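Trying out the Torkar hand-held gripper kit this Thursday, and I promised you all some notes, so settle in – I do ramble!

1/ The fingers. Soft blue pads, and they're kinder to flimsy packaging than I'd feared.

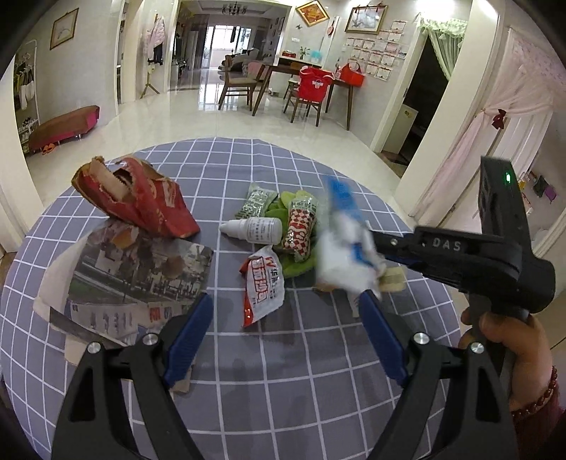
2/ The weight. Mine comes to 1015 grams with the strap on, and my wrist does notice by the end of a long session.

Crinkly wrappers and scrap paper are my favorite test for any gripper. 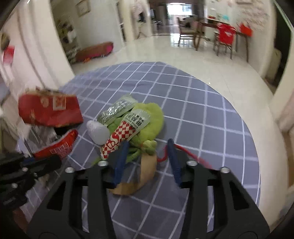 I'd still love a softer squeeze, and Torkar says one is coming in April.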